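November, evening

Second day on the drainage survey at Rindale. Out by half seven with the Stetard level, which had held its calibration overnight, and closed the morning loop with a misclosure of 3 mm. Acceptable. The afternoon loop was worse and will have to be run again from the lower benchmark.

The outfall pipe is 200 mm clay as far as the second chamber and then drops to 125 mm plastic. The drawings show 200 all the way. A reduction in the downstream direction explains most of the ponding reported last winter, and I suspect it was put in as a repair with whatever was on the van. Silt in the second chamber came up to the benching. Rodded it, got through at the third attempt, and lost one rod end doing so.

Ate lunch out of doors and wrote up the levels while I still remembered which staff readings I had doubted. Paved ground is the awkward part of this job. The falls are so slight that an error of a few millimetres turns a gully into a high point on paper.

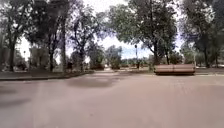

Paving and the long bench, trees behind.

Checked the afternoon figures against the Ayala report. Their infiltration tests were done in a dry spell and I would not rely on them for winter. They also use a single value for the whole site, paved and unpaved, and then apply a correction without saying where it came from. Chamber 311 is missing from their schedule altogether. It exists - I have had the lid off.

Compacted surfaces are usually entered as half permeable in this sort of calculation. From what I have measured elsewhere they behave more like paving after the first ten minutes of heavy rain, and the loose fines end up in the nearest gully.
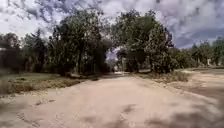
I shall therefore run the model twice, once with the standard coefficient and once with my own, and put both results in the appendix. The total run of pipe comes to 174 m by tape, which agrees with the drawings for once.

Fotden rang at four about the flow meter. The replacement sensor is in stock but the bracket is not. Told them to send the sensor and I will make a bracket.

To do: new rod end, batteries for the level, rerun the lower loop, ask for the original trench records. Left boot is letting in water at the toe. Soup, then two hours reducing levels. Bed at eleven.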